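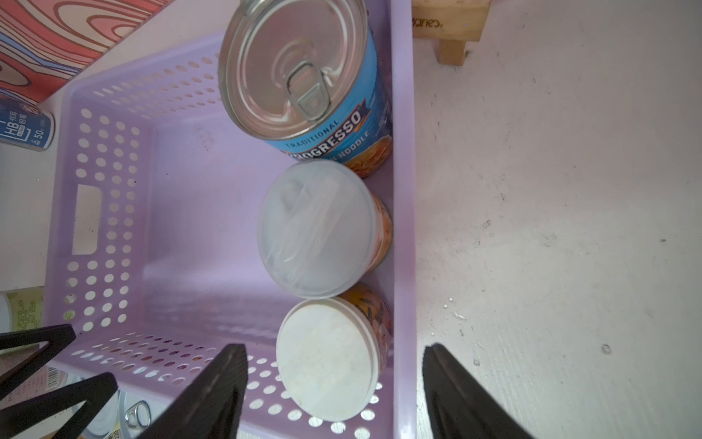
Inicio > Almacenaje > Despensa y cocina > Estanterías metálicas

Estantería de despensa Karnel 1000
Fabricante: Listier
Disponibilidad: bajo pedido
Ficha revisada en septiembre de 2020

La Karnel 1000 es una estantería de acero para despensas domésticas, trasteros secos y pequeñas cocinas de trabajo. Mide 1000 mm de ancho y 40 cm de fondo, y se entrega desmontada en 2 bultos. Se monta sin tornillos: los estantes se cuelgan de los montantes mediante unas lengüetas que entran en las ranuras y bajan hasta el tope.

El modelo nació de una petición muy repetida de nuestros clientes. Querían una estantería que soportara conservas, botellas de aceite y sacos de harina, pero que no tuviera el aspecto de un almacén. Las estanterías industriales que vendíamos antes cumplían con el peso, aunque los cantos eran cortantes y el acabado galvanizado se manchaba con el vinagre. Las de cocina eran más bonitas y se doblaban por el centro. La Karnel está entre las dos, y esto se nota también en el precio, que es más alto que el de una estantería de garaje.

Versiones

Karnel 1000 Alta. Llega casi hasta el techo en una vivienda normal. Debe fijarse siempre a la pared con la escuadra incluida.

Karnel 1000 Baja. Queda a la altura de una encimera y se puede usar por arriba como superficie de apoyo. También lleva escuadra, y también recomendamos ponerla, sobre todo en casas con niños.

Karnel 1000 Ampliación. Es un módulo sin el lateral izquierdo que se engancha a una Alta o a una Baja ya montada. No puede usarse solo. Recibimos cada mes algún pedido de una Ampliación sin módulo principal y tenemos que llamar al cliente antes de enviarla, así que le rogamos que lo compruebe en el carrito.

Montantes y estantes

Los montantes son de chapa de acero plegada en forma de C, con el canto vuelto hacia el interior. Las ranuras están solamente en la cara lateral, de manera que desde el frente se ve un perfil liso. Cada montante termina en un pie regulable con base de goma — se gira con la mano o con una llave plana si la estantería ya está cargada.

Los estantes tienen un refuerzo soldado por debajo, en sentido longitudinal. El borde delantero es redondo y no tiene labio; el trasero sube un poco para que los objetos no toquen la pared. Hay dos tipos de estante y se eligen al hacer el pedido:

Estante liso: para botes pequeños, vasos, especias y cualquier cosa de base estrecha. Se limpia con un trapo.
Estante de varilla: deja pasar el aire y es más adecuado para patatas, cebollas y fruta en cestas. Los recipientes de base pequeña pueden inclinarse entre las varillas. Si quiere mezclar, pida el de varilla para las dos posiciones inferiores y el liso para el resto; es la combinación que más vendemos.

Los dos tipos son compatibles y se pueden cambiar después sin desmontar los laterales.

Acabado Gutus

Todas las piezas llevan el recubrimiento en polvo que llamamos Gutus. Se aplica sobre el acero desengrasado y se cura al horno. Es mate, con un grano muy fino, y resiste bien el contacto ocasional con vinagre, salmuera y aceite. No es un acabado para exterior ni para baños sin ventilación.

Colores disponibles: blanco roto, gris piedra, verde salvia. El negro se dejó de fabricar en junio. Quedan estantes negros sueltos para quien necesite completar una estantería antigua, pero no quedan montantes.

El tono puede variar ligeramente entre un lote y otro. Si piensa ampliar la estantería en el futuro, guarde la etiqueta que viene pegada en el interior del montante derecho: con el número de lote buscamos el tono más próximo.

Montaje

Es recomendable montarla entre dos personas. Una persona sola puede hacerlo con la Baja, pero con la Alta es incómodo y se puede rayar la pared.

Coloque los laterales tumbados en el suelo, sobre el cartón del embalaje, con las ranuras hacia dentro. Enganche primero el estante inferior y el superior, sin golpear. Levante la estructura, acérquela a su sitio y regule los pies hasta que el nivel quede correcto en los dos sentidos. Después baje las lengüetas con un mazo de goma, golpeando siempre junto al montante y nunca en el centro del estante. Los demás estantes se colocan con la estantería ya de pie.

La escuadra de pared se atornilla al montante con el tornillo incluido. El taco y el tornillo para la pared no se incluyen: dependen del material de la pared, y preferimos no enviar un taco universal que luego no sirve para placa de yeso. Si tiene dudas, una ferretería de su barrio le podrá aconsejar mejor que nosotros.

Para desmontar un estante, retire la carga, golpee hacia arriba con el mazo por debajo del extremo y sáquelo. La primera vez suele costar.

Carga

La carga máxima por estante está impresa en la misma etiqueta del lote y en la hoja de montaje. Es válida con el peso repartido y con la estantería fijada a la pared. Ponga lo más pesado abajo: garrafas, sacos, la olla grande. Un estante que se ha doblado por exceso de peso no vuelve a su forma y tiene que sustituirse.

No se debe usar la Karnel como escalera, tampoco el primer estante. Tampoco está pensada para apoyar encima un microondas o un horno pequeño, por el calor y por la vibración.

Cómo aprovechar el fondo

Con 40 cm de fondo caben varias filas de latas, y la última fila se olvida con facilidad. Lyle Lindgren, que dibujó la serie, insistió mucho en no hacerla más profunda por este motivo, aunque algunos distribuidores lo pedían. Aun así, conviene trabajar con cestas o cajas que se puedan sacar enteras, como un cajón. Una cesta de plástico con asa recortada en la pared resulta cómoda para las sopas, las conservas y los vasos de comida preparada: se tira de ella, se coge lo que hace falta y se vuelve a meter. No vendemos cestas propias; casi cualquiera que no supere el fondo del estante es válida.

Si guarda las latas de pie, lo más nuevo se pone atrás. Parece una norma de supermercado, y en una casa también funciona.

Entre un estante y otro deje espacio suficiente para meter la mano por encima del recipiente más alto. Muchos clientes ajustan los estantes demasiado juntos el primer día, para que quepa uno más, y a las pocas semanas nos preguntan cómo se desmontan.

Limpieza

Paño húmedo con jabón neutro, y secar después. No utilice estropajo metálico, lejía ni productos para horno. Las manchas de cúrcuma y de pimentón salen mejor si se limpian el mismo día. En el estante de varilla se acumula polvo en las soldaduras; un cepillo de dientes viejo es suficiente.

Si un golpe deja el acero a la vista, cubra el punto con el lápiz de retoque (se vende aparte, en los mismos colores). Sin retoque puede aparecer óxido en despensas húmedas, y este caso no entra en la garantía.

Contenido del envío

Laterales montados, estantes del tipo elegido, pies regulables, escuadra con su tornillo, hoja de montaje en español, portugués e inglés. El mazo de goma no está incluido.

Accesorios compatibles

Barra Rosenthal: se engancha al lateral por fuera y sirve para colgar trapos, delantales o bolsas de tela. No soporta sartenes de hierro.
Separador de estante: pieza en L que se sujeta por presión. Solo para el estante liso.
Tope trasero alto: recomendable si la estantería se coloca delante de una ventana o como división de una habitación.
Lápiz de retoque Gutus.

Garantía y repuestos

La estantería tiene 3 años de garantía contra defectos de fabricación, contados desde la fecha de la factura. Cubre soldaduras, pies, ranuras deformadas de origen y desprendimiento del recubrimiento. No cubre golpes, exceso de carga, uso en exterior ni modificaciones, por ejemplo cortar los montantes para pasar por debajo de una viga. Nos han preguntado muchas veces por este corte: se puede hacer, con una sierra adecuada, pero es bajo la responsabilidad del cliente.

Todas las piezas se venden también sueltas. Para pedir un repuesto, escriba al servicio de atención, a nombre de Iqra Farooqui, e indique el color, la versión y el número de lote. Una fotografía de la etiqueta es suficiente.

Envío y devoluciones

Por la longitud de los laterales, el envío se hace con transportista y no por paquetería ordinaria. El transportista llama antes para acordar la franja de entrega y deja los bultos en el portal; la subida a domicilio se contrata aparte. Revise las esquinas de los dos embalajes delante del repartidor y anote cualquier daño en el albarán, aunque le parezca pequeño.

Aceptamos la devolución de estanterías sin montar y en su embalaje. Una estantería montada tiene marcas en las ranuras y ya no puede venderse como nueva — en ese caso ofrecemos, cuando es posible, el cambio de estantes o de accesorios, pero no el reembolso completo.

Preguntas frecuentes de los clientes

¿Se puede poner en una esquina?
Sí, con dos módulos independientes formando ángulo. La Ampliación no sirve para esto, pues continúa siempre en línea recta.

¿Hay una versión más estrecha?
En este momento no. Está en estudio, sin fecha.

¿Sirve para libros?
Sirve, en la versión de estante liso. Los libros pesan más de lo que parece, respete la carga de la etiqueta.

¿Los estantes antiguos de Listier encajan en los montantes Karnel?
No. La distancia entre ranuras es distinta.

Productos relacionados
Estantería Karnel de pared
Carro auxiliar Listier
Botellero apilable
Pies regulables, juego de repuesto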